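Unit 2: Sorting and Storing Small Items at a Shared Table

Course handout, Workplace Organization, Sutherland Building. Prepared by Akosua Nyarko.

Purpose of the unit

Students will learn to clear a shared work surface, assign small items to open containers, and leave the table ready for the next group. The unit carries 34 points toward the final grade.

Preparation

Begin with the surface and the area next to it. Bags are to be placed where they do not block the aisle, and loose paper is to be picked up before any sorting begins.

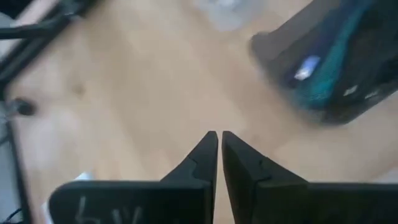
Once the area is ready, each pair decides on its categories. Categories should be broad enough that a newcomer could apply them without help. Cables form one category in nearly every exercise; cards and printed labels form another.

Placement of containers

Containers stand in a single row along the far side of the table, leaving the near side open for work. Items in frequent use go where both partners can reach them. An item that fits no category is set aside and discussed — it is not to be dropped into the nearest bin.

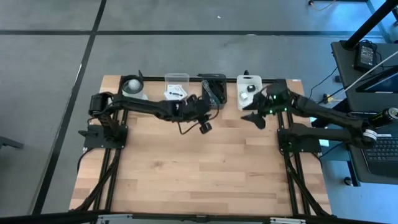
Seidu Alhassan asked whether a mixed bin should be allowed during the first session, as his section had found strict categories slow to apply. A mixed bin is permitted in the first session only, and it must be emptied before the pair leaves.

Product boxes

A box that still holds its product is treated as one item. Empty boxes are flattened unless the instructor has asked that they be kept for returns.

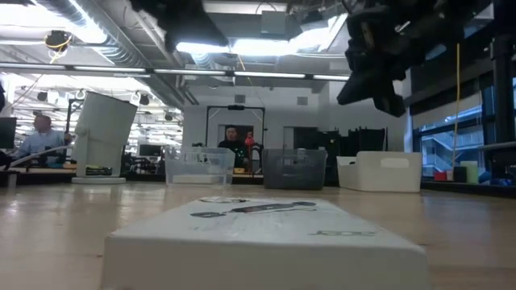
Figure 3. White product box and storage bins on the worktable.

Choice of bin

The Branetti reading in the course packet compares clear and opaque storage, and students should review it before the June session. Clear bins allow contents to be checked at a glance, while opaque bins give a shelf a more even appearance and require a label.
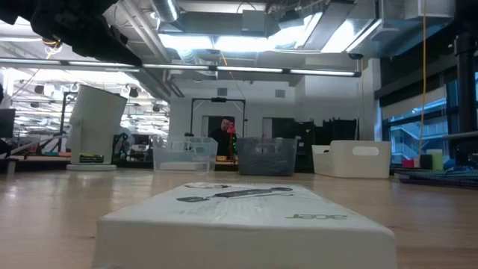
Written work for this unit is a plan of one page. It should name each category, state which bin will hold it, and give a reason for the choice. Pairs working with one clear, one smoky gray and one white bin, as on the table here, should explain in particular what belongs in the white one and how it will be labeled. Plans are submitted to the Kumuvwood folder before the session begins.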